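Forums > Home and Family > Playrooms and Storage > Play kitchen overload, how do you sort yours?

Started by marigold_porch, July

Hi all, long post coming, so get your coffee first. We have reached the point in our house where the play kitchen has no kitchen left in it. It's all food. Both grandmothers shop the thrift stores, my sister passed down everything her girls outgrew, and I am no better because I can't walk past a bin of toy fruit without looking through it. My two are 4 and almost 2, and what they do most mornings is pull the whole lot out, stir one thing in one pan, and wander off.

I'd like to get it down to something they can put away themselves (or at least the older one can). My husband thinks one big tote is fine and I'm making work for myself. I keep thinking that if things had a place they'd get played with more. So how do you all sort yours? By type? By color? By whatever fits in the bin? And do you keep the big pieces out, or do those go away too?

Posted by lagman_street_mom, 7:40 p.m.

Oh, I have been exactly where you are, and I have opinions! The thing that worked for us was going by where it would live in a real kitchen. Fridge food in one bin, pantry food in another, pots and pans on the bottom shelf, dishes up top. My daughter was three when we set it up and she got it right away, because she'd watched me put groceries away every week of her life. Bottles and jars went in the fridge bin at our house, although my son argues about the ketchup to this day.

I'd leave the big pieces out, by the way. A toy stove or oven is what makes them think of cooking in the first place.

Posted by Virgilio Samonte, 8:05 p.m.

I'm going to side with your husband, a little. We had the labeled bins, we had picture cards on the bins, my wife even laminated them. It lasted until the cousins came over. Now we have one wide, shallow drawer for all of it and cleanup takes no time at all. Deep totes are the trouble, in my opinion, because everything small sinks and the child has to dump it to find the egg. With a shallow one they can see what they've got.

What I would do before buying any bins is get every piece onto one table at the same time. You can't tell what you have while it's in a tote. You find the doubles that way, and the half a sandwich with no other half.

Posted by marigold_porch, 9:15 p.m.

Virgilio, I took your advice as soon as the kids were down. I put things out on the white table and stood there for a good while feeling a bit silly, and then I got quite into it. I'd forgotten how nice some of the pieces are.
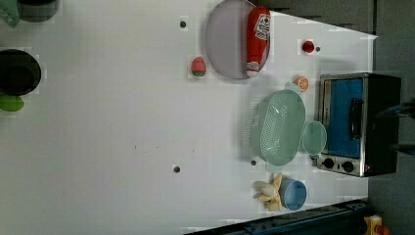 Table time, with the toaster oven at the far end and the ketchup on the big plate.

I had started out thinking I'd make a fruit bin and a cookware bin, and now I'm wavering, because my older one never plays with "fruit." She plays restaurant. She wants a plate, a drink, something to pour on it and something to cook it in. If the fruit's in one place and the plates are across the room, I think she'll just carry on dumping.

The toaster oven I'm torn about. I love that silver front and the two knobs, but it does take up room.

Posted by Ronaldo Panganiban, 9:50 p.m.

Keep the toaster oven. Please keep the toaster oven! Doors and knobs are worth ten pieces of fruit. I looked after a room of preschoolers for years before I retired, and the corner that got used was always the one where something opened and shut. The food was almost beside the point — they'd bake a shoe if there wasn't a pie handy.

And I think you answered your own question with the restaurant business. We did "meals" in our room. A shallow basket with a plate, a cup, a pan and a few foods, set up as if somebody was about to cook. Four baskets, never more, and everything else lived in the closet. When interest dropped off I'd swap one basket for another and it was like a birthday. The orange slice would go in a breakfast basket for me, and so would a red fruit like the one by your plate. The ketchup goes wherever the customer is, of course.

Posted by tuckerandbea, 10:20 p.m.

I'll be the grouch and say meal baskets sound lovely and I could not keep them up for a week. Who is putting the baskets back together every night? It's me, and I'm tired. With sorting by type, at least a toddler can throw a banana at the fruit bin and be right.

Pretty table though, I do like that soft lavender-gray plate. Ours are all primary colors and it looks like a circus in there.

Posted by lagman_street_mom, 10:35 p.m.

That's fair, tuckerandbea, and I'd feel the same about baskets with a lot of pieces in them. But could you do it by type AND keep it small? I pack away half of ours in a suitcase under the guest bed, and trade over when school lets out and again when it starts. They never ask for what's missing. They do get very excited when the colander comes back, which I can't explain, it's a colander.

Posted by Virgilio Samonte, 6:55 a.m.

Good morning. I still say one drawer, but I'll give Ronaldo the point about knobs. My grandson will turn a knob until supper.

One practical note for marigold_porch while everything's still spread out: wash it now. Pans and plates can go in a sink of warm soapy water, but check the bottoms of anything with a seam or a sticker first, and just wipe down the oven with a damp cloth. Let the hollow fruit dry on a towel overnight before it goes in any kind of bin, or you'll be sorry by August.

Posted by marigold_porch, 1:10 p.m.

You people are wonderful, thank you. Update from nap time. The toaster oven stays, I was outvoted before I'd even asked (my husband is on Ronaldo's side now, he says it's the best thing we own). I'm going to try two restaurant baskets and put everything else in one wide shallow drawer, so I suppose I'm taking a bit from everybody and will probably annoy all of you equally. The pots and pans can sit on the shelf under the window where the little one can reach them and bang them.

Tuckerandbea, you're right about who puts the baskets back together. I'll report back in a couple of weeks and tell you if I've given up.

Posted by tuckerandbea, 1:30 p.m.

Please do! I'd be glad to be wrong about it. Also, if any doubles turned up on that table and you're local to Prendine, I have a child here who would dearly love another strawberry.

Recent in Playrooms and Storage
Shallow drawers that fit under a train table
Page 678: Show us your shelves (ongoing thread)
Toy fruit with a missing half, keep or toss?
Washing felt food without ruining it
How many puzzles is too many puzzles
Best low table for two kids who don't share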